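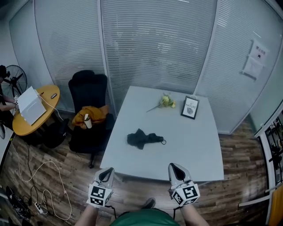
Setting up the Etia handheld gripper kit for your first recording session. Quick version, because the manual that ships with it is long and half of it is about returns. I've been on the kit a while now and this is the order I do things in. Start with the table, before you power up anything. Mine for this one is plain white with hardly anything on it - a crumpled black thing near the middle, yellow flowers by the far edge, the little NATURE picture standing in the corner. That's plenty for a first task. You want soft stuff and hard stuff, not twenty props.

What you need

Two grippers, left and right. Marker cubes, two per gripper. The cables. Laptop with the Tirudow software on it (free with the kit, paid after the first year, grumble). A table you can walk up to from the front.

Step 1 - Cubes

Push them on until they click. Give each one a wiggle. If a cube shifts even a tiny bit your tracking drifts and you won't see it until playback. Check the printed patterns are clean, no thumb grease, no scratches. Wipe with a dry cloth. Don't use alcohol, it lifts the ink, ask me how I know.

Step 2 - Cables

One per gripper, out the bottom. Let them hang with some slack. I used to tape mine to my sleeves and it pulled on the wrist every time I reached. Keep the rest of the wiring on the floor off to the side where your not going to stand.

Step 3 - Calibrate

Open Tirudow, hit New Session, hold both grippers out in front of you with the cubes facing up. Wait for two green bars. Left one always takes longer on my set, no idea why. Then open and close each gripper fully, slow, 13 times. Yes 13. It asks for 13. Anything less and it just sits there.

If you get error 1559 it means it lost one of the cubes. Turn down whatever light is bouncing off them, or turn yourself, and go again.

Step 4 - Practice grabs

Don't record yet. Go for something soft first. Fabric is good since you can come at it from any side and it forgives you. A loop or strap is harder, you need the tips right down on the table. Thin stems are the worst, save those for later. Squeeze gently, the trigger is touchier than it looks. 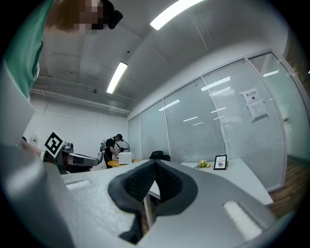

Step 5 - Finger pads

The part of the kit I'd spend the most time on. Etia sells two kinds and the one to get is the textured rubber. Look at the shape before you fit it: dark gray V, two angled lobes going down to a notch. The notch should be centered on the housing with a white foam pad on either side. Press the foam down with your thumb while your at it, the corners like to lift.

Pads wear. I swap mine every 1000 grabs, Tirudow keeps the tally under Tools. A pack of replacements was 19 dollars last time I ordered, from Aidoo, who also carry the spare cubes. Gendusgate has them too but slower shipping.

Step 6 - Record

Hit Record, hands to the start position, pause a second, do the task, hands back, pause, stop. Keep each take short. One task per take. Name it right away or you will end up with a folder of untitled junk like my August one.

Watch the first take back before doing more. All the way through. Look for cubes dropping out when your wrists cross, that's the usual one.

Is it worth the money?

For me yes. Comfortable enough, tracking is solid once the cubes are seated, pads are great. Not happy about the subscription and the cables should be detachable. Single gripper version exists but get the pair - folding anything one handed is misery.

Next page: exporting takes, and fixing the left/right swap bug.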